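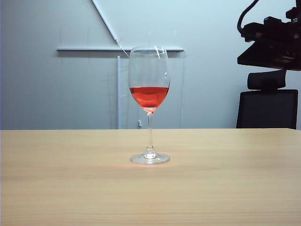
Thread: drinks

Wim Vandenberghe
December 7, 2024

1/ Spent the afternoon working out the drink for the Steltley supper. It's a cold rosé punch with fruit, and I had to pick what to serve it in. Writing it down as posts so I can find it again in July when somebody asks.

2/ The base is one bottle of dry rosé, a good splash of pomegranate juice for color, a little orange juice, and soda at the end. No sugar. Last year's had sugar and half of it went down the sink.

3/ Color matters more than I thought. Plain rosé looks pale on the long tables in the hall, which are dark. With the juice in, it goes red-orange, somewhere between a rosé and a light red. In a stemmed glass on a light wood table it throws a pink-orange glow around the foot. I don't expect that on the dark tables.

4/ Pomegranate juice varies a lot. The one from the shop in Olemen is cloudy and a bit brown. The one from Smits is clear and much sharper. I used Smits. If you only have the cloudy kind, use less and put in a spoon of cranberry.

5/ Fill level. For a tulip-shaped glass I stop at half, and a bit under is fine too. People want to carry these across a room. It also leaves space for the smell, if you care about that. My brother doesn't and fills them to the top.

6/ No fruit in the stemmed glasses. I tried it last winter. Anything bigger than a berry sits in the narrow part and you can't get it out without a long spoon. Then people leave the glasses on the windowsill with fruit stuck in the bottom and I have to wash them by hand.

7/ Fruit goes in cups. Clear plastic, the wide kind. You can drink around the pieces, and kids can have the version without wine in the same cup, so they don't feel left out. Mark the kids' cups with tape. I forgot once.

8/ What I put in for the supper: apple cut in blocks, dark grapes, a few blackberries, orange peel if I have time. Pears go soft. Strawberries go gray in the wine after an hour and look bad, even though they taste fine.

9/ Cut everything on the day. I tried cutting the night before and keeping it in the fridge in lemon water. The apple stayed white but tasted of lemon and nothing else.

10/ Ice last, right before pouring, and only in the cups. In the stemmed glasses I chill the wine properly and skip it.
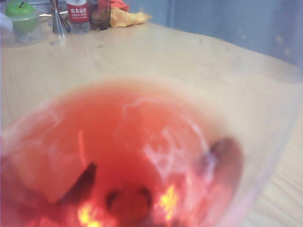

11/ Cups or glasses?

I went back and forth on this one. We have 20 stemmed glasses at the hall and there will be more people than that. I could borrow some, but then I have to keep two sets apart at the end of the night, and they look nearly the same.

12/ Plastic cups pros: cheap, light, don't break on the stone floor. Cons: they scuff in the box, they tip over if someone bumps the table, and some people won't drink wine from them.

13/ Glass pros: looks better, feels better in the hand, and the drink keeps its temperature longer if you hold it by the stem. Cons: breakage. We lost 2 at the last supper, both before the food was out.

14/ So I'm doing both. Stemmed glasses on the tables for the sit-down part, plain punch. Cups with fruit on the side table by the door for people coming in and for anyone who wants seconds. The kids' ones go on a separate tray at the other end.

15/ I looked at the Cirnix drink dispenser somebody offered to lend. It has a tap. The tap clogs with fruit, so it would have to be for the plain version only, and a jug does that just as well. Thanks for the offer anyway.

16/ Quantities. One bottle plus the juice and soda gives me 10 small servings. I'm planning on one and a half servings a head for adults, plus one spare bottle unopened in the kitchen. Whatever isn't opened goes back to the shop.

17/ Budget for the entire supper is 412, food included. The drinks come out of that, so no sparkling wine this year. I know some people liked the sparkling. It went flat in the jugs and cost twice as much.

18/ Someone asked about cinnamon sticks. I don't like them in a cold drink. They need heat to give off any taste, and in cold wine they just float there shedding bits. Star anise is the same but prettier. If you want spice, warm a little of the juice with it first, let it cool, then strain that in.

19/ Someone else asked about mint. Fine in the jug, annoying in the cup. It ends up in your teeth.

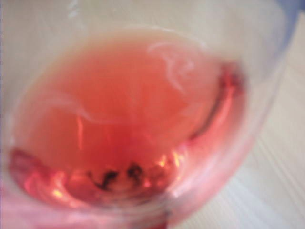
20/ Straining is the step I would skip if I could, and I have skipped it before. The jug looks clean while it stands and then the last few pours are full of bits. With a pink drink there's nowhere for them to hide. Look down into a glass of it and any dark specks at the bottom of the bowl, down where it narrows to the stem, are the first thing you notice. Guests notice too, and then they ask what it is, and you have to have an answer.

21/ So: pour through a fine sieve, and if you still see specks, a coffee filter. The filter is slow. Do it an hour ahead, before the soda goes in, or you lose all the bubbles.

22/ Rinse the glasses first, too. Ours live upside down on a shelf lined with felt and the felt sheds. A quick rinse and a dry with a linen cloth. Paper towel leaves fluff.

23/ Don't tip the last of the jug into anyone's glass. Keep the bottom inch back and use it for the cups with fruit, where a few specks don't matter so much.

24/ Order of work for the day, mostly for me:

Wine and juice in the fridge by morning
Wash and dry the stemmed glasses
Cut fruit, cover it
Mix wine and juice, strain, back in the fridge
Set the cups out on the side table
Tape on the kids' cups
Fruit in cups
Soda into the jugs
Ice and pour when the first people are at the door

25/ Do not pour early. I did this once to save time and the drinks stood out for forty minutes because the road was icy and everyone was late. Warm punch with soft fruit in it. Most of it got left.

26/ Non-alcoholic version, because I get asked every time: pomegranate juice, white grape juice, a squeeze of lemon, soda. Go light on the grape juice. It comes out a bit redder than the wine version, so you can mostly tell them apart, but use the tape anyway.

27/ For the wine itself, buy the cheapest dry one you'd still drink by itself. The juice covers a lot but it doesn't cover a wine that's too sweet. I bought mine in Olemen and the shop there takes back full bottles if you keep the receipt.

28/ If you're making a smaller batch at home, the same proportions work. I go by color. Pour the wine in a jug, add pomegranate until it looks right, taste, then the orange juice a little at a time. Too much orange and it goes muddy.

29/ Leftovers keep until the next day without the fruit and without the soda. Take the fruit out the same night. It's fine over yogurt for adults.

30/ Still need: one more jug, two large trays, a roll of the blue tape, and someone with a car who can bring the crates of glasses back up from the cellar. Reply here or leave a note at the hall.

31/ Added later: I have the trays now. Still need the jug.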